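Chapter 6: Fixed Costs, Variable Costs, and a Bag of Apples

Last updated Saturday, May 31, 2025
288 shares | 14 comments

I learned bookkeeping in a lunchroom. My first real job was keeping the accounts for Radebe, a small breakfast place in Ratby with a counter, a few stools, and a shoebox full of receipts. I was twenty-two and I thought costs were just costs, you know? Money went out, I wrote it down, I drew a line under it. Then in February the owner, Jacobus Hlongwane, asked me what one more plate of breakfast cost him, and I had no idea how to answer!

So that's the question for this chapter. What does one more cost?

Let's start with the easy half. Some costs move when your output moves. If you sell a fruit plate, you use up fruit. Sell another and you use up more of it. Close for the week and you buy none at all (apart from whatever spoils in the back, and we'll get to spoilage in Chapter 9). We call these variable costs. 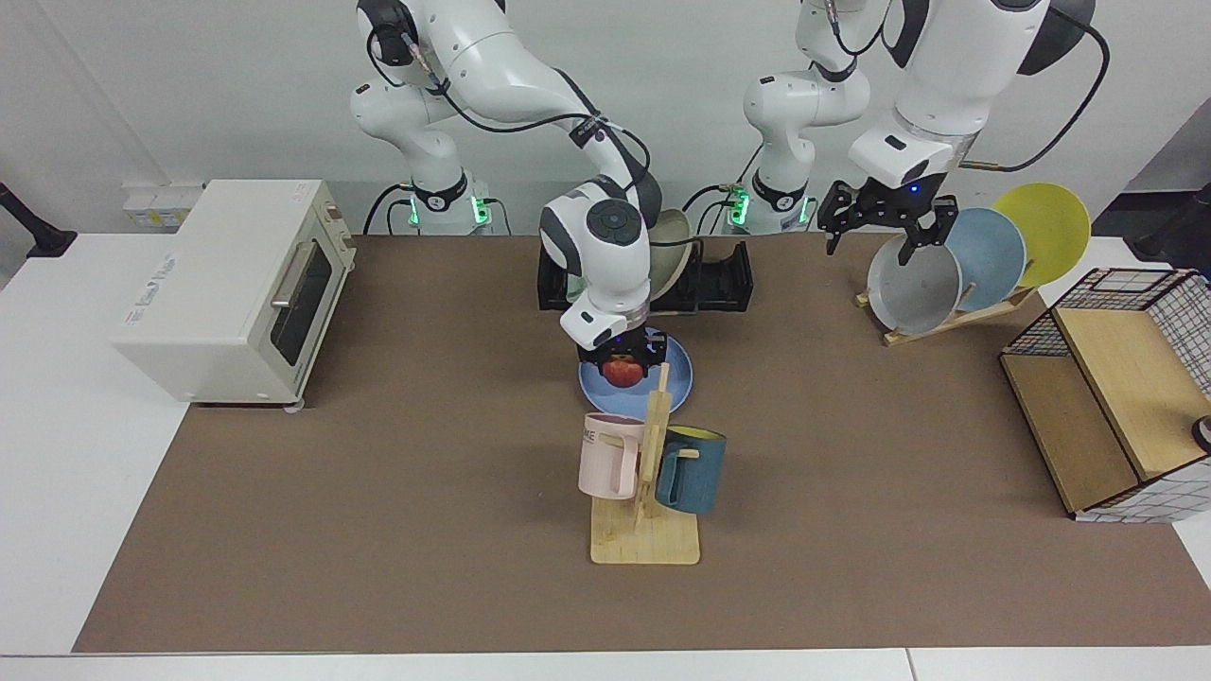
Figure 6.1 An apple is a variable cost. The plate is a different story.

The plate is where my students start arguing, and I love it when they do. You buy a plate once and serve on it for years, so an extra customer doesn't use it up. But plates break, and they break more often when you're busy. Hold on to that thought, it comes back in Section 6.3 under "mixed costs."

Now the other half. Rent at the lunchroom was $1,556 a month, and it was $1,556 whether we had a line out the door or spent the morning doing crosswords. A cost like that, one that stays put over the range of output you care about, is a fixed cost. Rent is the classic one. Insurance is another, and so is most of the stuff you buy before you open.
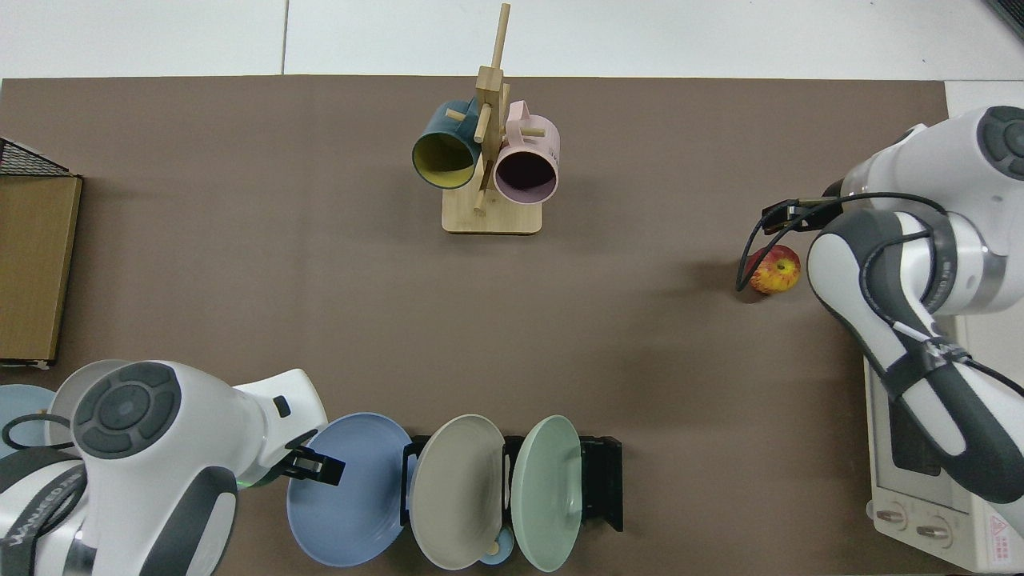 Figure 6.2 Mugs and a mug tree: bought once, used for many cups.

Be careful with the word "fixed," though. It doesn't mean the number can never change. Your landlord can raise the rent tomorrow morning and it's still a fixed cost, only a bigger one. What makes it fixed is that it doesn't care how many breakfasts you sell.

Equipment trips people up more than anything else, so let me slow down. Suppose you buy a toaster oven. The price is fixed, fine, everybody gets that. But the electricity it uses goes up with every tray you heat, so now you've got one object on the counter and two kinds of cost coming out of it. When I did the books I used to put the whole thing on one line called "oven," and it made a mess of every estimate I gave Jacobus.
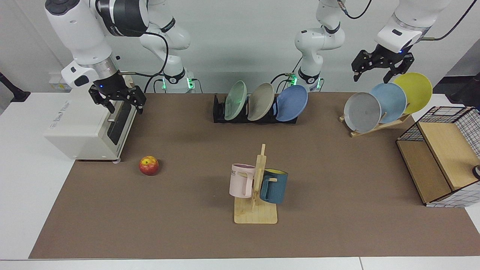

The fix is to ask about each payment separately and forget about the object. Would this bill be bigger if we sold more this month? If yes, it has a variable part. If no, leave it in the fixed column and move on.

Space works the same way. You pay for the whole counter all month, including the bits you hardly use, and it's tempting to treat that spare room as free. Sometimes it is! If you could be serving something else from it, you're giving up that income, and we'll give that loss a proper name in Chapter 7.

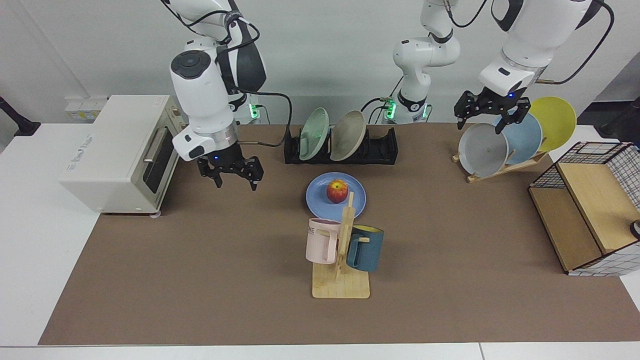 Figure 6.3 Counter space beside an oven. It's in the rent either way.

Try this before you go on to Section 6.1. A bakery called Polholm pays $3,000 a month in fixed costs. Its total costs for the month come to $4,267. Work out the variable part (you should get $1,267), then write down what you'd need to know to turn that into a cost per loaf. Keep your answer handy, you'll want it when we draw the first graph.

Related chapters
Chapter 5: Reading a Receipt
Chapter 7: What You Gave Up
Chapter 9: Spoilage, Breakage, and Other Sad Numbers
Case study: Boltov Changes Its Prices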